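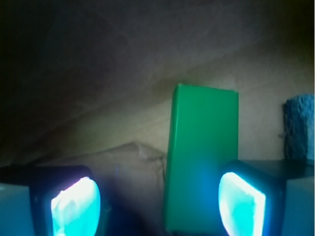 Paper bag scheme for local shops to reach every street in Clustville this spring

CLUSTVILLE, January 22, 2021 – Irkadard, the household goods shop and refill store on Seixas Street, is delighted to announce that its much-loved paper bag scheme is growing, and that families right across the town will soon be able to borrow, return and reuse sturdy brown paper bags for their everyday shopping. The scheme, known to most of its regulars simply as "the bag round", began as a small trial last October and has since won the support of 22 local shops, from the greengrocer by the bridge to the pet supplies counter in the old market hall.

The idea is a simple one, and we hope it will feel familiar to anyone who grew up with a drawer full of folded bags in the kitchen. Customers pick up a bag with their shopping, take it home, empty it, fold it along the creases and bring it back the next time they are passing. Each bag can go out again for as long as it stays sound. When it is too tired to carry anything, it goes into a collection bin behind the shop and is shredded for compost, bedding or packing.

During the trial, 400 households signed up, a good many more than we had dared to hope for when the first posters went into the window. We would like to say a very warm thank you to each and every one of them, and to the shopkeepers who found room behind their tills for yet another box.
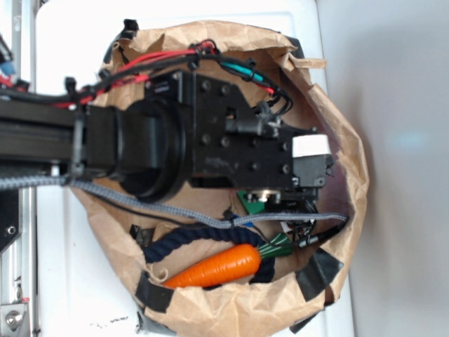 An open brown paper bag of the everyday kind.

Gemma Whitlock, who opened Irkadard with her sister and still works behind the counter most mornings, said: "We have always hated seeing a perfectly good bag used for the five minutes it takes to walk home. When we started asking people to bring them back, I was worried they would think we were being mean! In fact they were lovely about it, and plenty of them told us their mothers and grandmothers had done just the same. We have had bags come back with shopping lists written on the side, and one with a very nice recipe for leek soup, which we have now tried twice."

From this spring the round will take in the streets north of the railway line, along with the neighbouring village of Priltedmont, where the post office has kindly agreed to act as a drop-off point. Two new collection boxes will be placed there, one inside by the parcel counter and one under the porch for people who prefer not to come in at the moment. Bags left in either box will be picked up by cargo bike and checked over before they are handed out again.

We know that many people are shopping less often just now, and that some are relying on neighbours or family to fetch things for them. For that reason there is no time limit on returning a bag, and no charge of any kind if it never finds its way back to us. Please keep them somewhere dry and bring them along whenever it suits you.
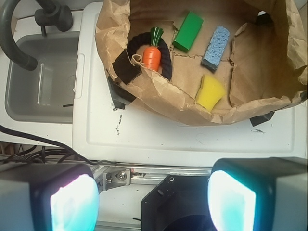 Photo: Irkadard

Alongside the wider round, the shop will be sharing a set of free leaflets on getting more use out of paper bags at home. The first covers folding and storing, with a plain flat fold for small bags and a tucked fold for the larger ones. The second is all about rainy afternoons, and it has been put together with parents in mind – opening a bag out flat makes a fine mat for painting, potato printing or sorting out the toy box, and the whole lot can be gathered up again at the end. There are pages on wrapping presents, lining a caddy for vegetable peelings and covering school books too, all of them written by customers who were kind enough to send in their own ways of doing things.

The leaflets will be available at the till, from the Priltedmont post office and at all of the shops taking part. Anyone who would like one through the door need only leave their name and address with the shop, and we will do our best to deliver it with the next round.

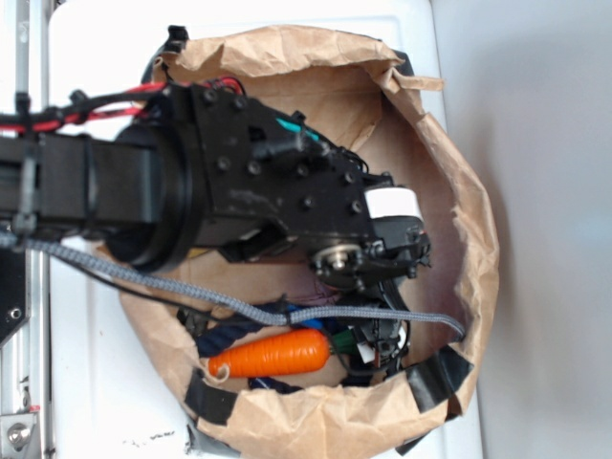
A round paper bag standing open, its rim crumpled.

Other traders who are curious about joining are very welcome to get in touch. There is no fee, and shops can choose the sizes that suit them and stop at any time. A starter bundle and a window card will be supplied, and Gemma is happy to talk through how the returns work, either over the telephone or on the doorstep at a sensible distance.

About Irkadard

Irkadard is a family-run household goods shop and refill store in Clustville. It sells cleaning liquids by weight, brushes, string, soap, candles and a changing selection of garden seeds.

For further information, interviews or leaflets, please contact Gemma Whitlock at Irkadard, Seixas Street, Clustville.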